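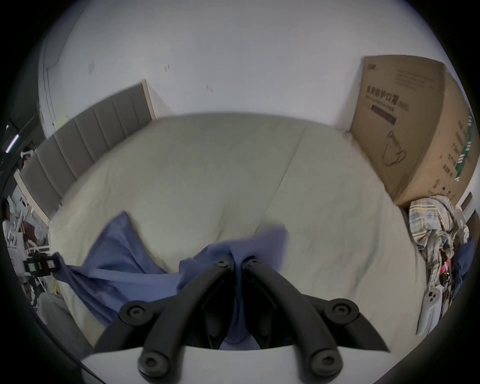
I'd been promising Thilini a proper week away since last January, and when she rang to say she'd found two seats on the slow train to Skarkulport I said yes before she'd finished the sentence. I'm so glad I did! We had six nights up there and I could happily have stayed for another six.

The train takes most of the day and I'd urge you not to mind that one bit. After Narel the line runs right beside the water, and if you sit on the left (we didn't, we had to keep popping across the aisle and apologising) you get the whole of the bay going by while you eat your sandwiches.

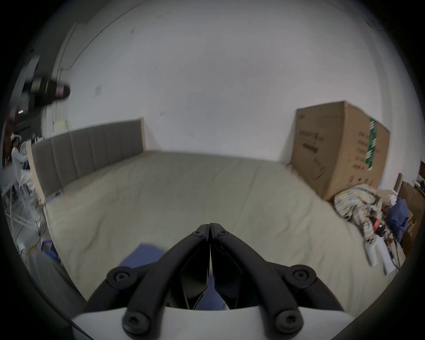 Skarkulport itself is a small place, all steep lanes and little steps, and my knees knew about it by Friday. Our landlady, Hortensia Palma, told us to leave the harbour until the evening and walk out to the lighthouse first, so that's what we did. It's 52 steps to the top and the wind up there is something else — I held on to my hat and Thilini held on to me. Afterwards we had fish soup at a café by the slipway, with brown bread and far too much butter, and I've been trying to make that soup at home ever since without getting anywhere near it.

The other day I'd tell anyone to copy is the boat over to Indley. It goes at half past nine, and you want to be on the quay well before that as it only takes 28 people. There's a ruined chapel, a beach made almost wholly of shells, and a tea hut run by a very chatty man called Jahangir who gave us a second slice of ginger cake and wouldn't hear of being paid for it. We missed the seals, sadly, though everyone else on the boat seemed to have seen them.

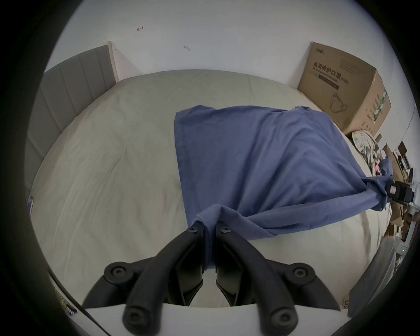
Blue cloth on the bed

We've already started talking about going back in the spring, this time with Mansa, who has never been on a sleeper and would like to do the long way round through Gillies. I've told her to pack a warm hat and leave room in her bag for the ginger cake.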